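I finally got to the jewelry this August. It had been living in a drawer in the hall with the spare keys and old receipts, and every time I wanted my watch I had to dig for it. Ermira gave me an empty box with lime-green sides, white on the inside, no lid. She was going to throw it out.

I did the sorting at the dining table at 4 in the afternoon, when the light is good in there. My rule was simple: if I hadn't worn it in a year, it didn't get a place in the box.

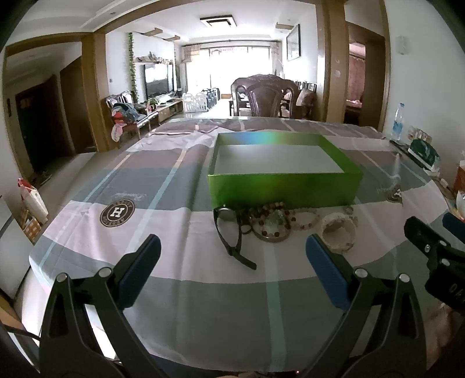
The black watch was an easy yes. I wear it most days and the strap still has some life in it. The brown and cream beads stay too — they go with almost everything I own. I went back and forth on the pink and white bracelet. It's a little tight on me, but I like it, so it stays. Same with the silver bangle, which I mostly wear to weddings.

The white ring-shaped one worries me. It's ceramic, and I've already broken one like it on the bathroom sink. For now it gets an old sock around it.

I looked at a proper jewelry organizer from Moseck, with a drawer for watches and little hooks. It was 404 with shipping and I don't own enough to fill it. The box will do.

Next is the earrings, which are in a cookie tin and badly tangled. I have three singles in there that I keep hoping will find their match. I'll give that until the end of the month, then the singles go.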